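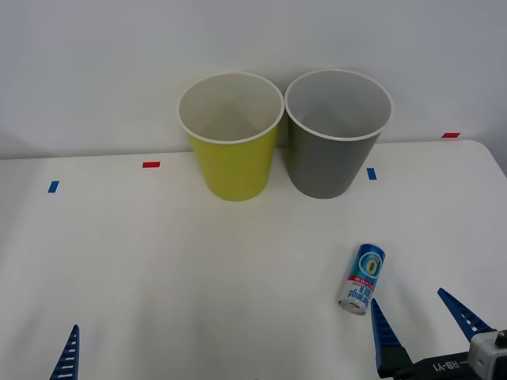
The bench at Grabowska Street, yellow cup on the left.

The arm stopped on run 88 and I did what I had done after every other stop that week. I leaned over the table to straighten the can.

I had been at Lerker since July. My job was to reset the bench between runs, write the run number in the log, and press the green button. The arms did the rest. Bandato wanted 400 clean runs before they would sign for the next stage, and we were behind.

The rule was to press the red button first, then reach. The red button was on a post by the door because the cable was short. It took nine steps to get there and nine to get back. On Friday I had stopped walking over.

The right arm closed on my wrist. It came in sideways, fast, and shut. It didn't hurt much at first. The fingers are soft and they bend around what they hold, so it felt like a firm handshake in the wrong place. Then the software decided it had the can and began to lift.

I went with it. I stood on my toes with my hip against the table and said "Stop" out loud, which was useless — the Cestard controller had no microphone. The button was nine steps away. My other hand could reach the yellow cup and nothing else that mattered.

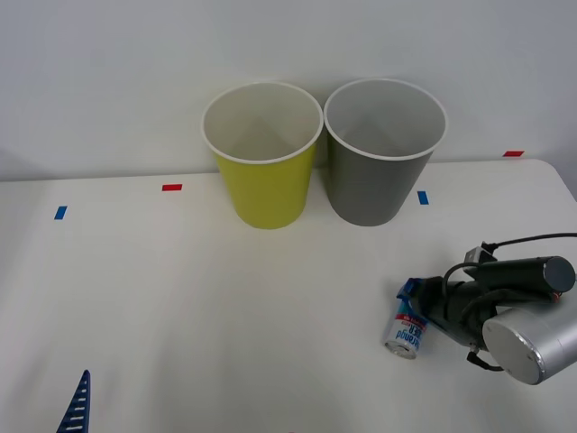

The fault, when they found it, was in the pause. Cestard treated a stop of less than 4 seconds as a slow step and kept the next move loaded. Anything longer cleared it. On a good run none of this showed. The hand would come in from the right with the can tipped over in its grip, close to the table, under the two cups, and you would have trusted it with an egg. I had trusted it with my arm because it was holding still.

It held me for as long as it took the run to time out. I watched the wall. I watched the strip of blue tape beside the gray cup, which I had put down myself and pressed flat with my thumb. The arm carried my wrist to where it thought the can should go, and opened.

I walked the nine steps and pressed the red button. Then I sat on the floor by the post.

The mark was two rows of short lines, like the edge of a comb. The woman from the safety office took photographs of it beside a ruler. She asked whether I had been trained on the stop procedure and I said yes. She asked whether I had followed it and I said no. She wrote both answers down in the same size of writing and asked how long the cable was.

I told her I didn't know. She measured it, and then she measured the floor from the table to the post.

The report was dated 2023-12-04. It ran to six pages. My part was one paragraph, and the cable had a page and a half. The timer was changed so that any stop at all cleared the next move. A second red button was fixed to the front of the table, where my hip had been.

They offered me a transfer to packing. I said I would stay on the bench. The next morning I set out the cups, yellow on the left, and put the can down in front of them. I pressed the new button to see that it worked, released it, and wrote 89 in the log.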